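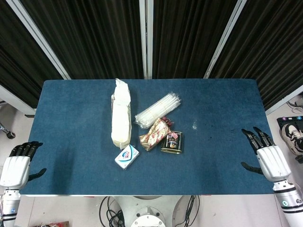
Second week on the teleop job and my shoulders are wrecked. Writing this on the bus so forgive the spelling.

So the job. I wear the gloves and headset, the robot copies my arms, everything gets recorded, and later the training lot feed it to the model. Target is 1,000 good episodes for the tabletop sorting set before the end of October. I managed 21 today. Twenty one! Urszula Wasilewska does double that before lunch and barely looks like she's moving.

What she told me, more or less: stop being so careful. I'd been creeping up on every item like it might bite, and the model learns the creeping. It'll pick up your dithering as well as your grip. Go in at a normal speed, close, lift, place, hands back to the sides. If you fluff it, either recover properly or bin the episode. No hovering.

Straws are horrible. They're slippery in the wrapping and the whole bundle wants to roll round in the fingers. I go for the middle where it's bound, thumb underneath. The foil thing isn't much better, you squash it and then it's a different shape for the next go. Tin is fine if you come in from the short side. Little white box, easy, love the box. Tall white bag I do left handed, always, becuase reaching over with the right knocks everything else.

Also learnt: reset the table differently every time. I had a nice tidy layout going and got told off, as the Kilbridge batch was all done like that and the policy just went to the same spot whether there was anything there or not. So now I shuffle. Felt silly at first.

Headset gives me a headache after 2 hours. The lag is worse after lunch, no idea why, somebody said network. You can't feel anything through the gloves either so it's all eyes, watching for the fingers to stop moving.

Tomorrow is handovers, left hand to right. Dreading it a bit. My stop, bye

Recent posts
First day in the gloves
Moving to Larkondale, the boxes edition
Why I left the Drammont warehouse
Bus reading: two books, one good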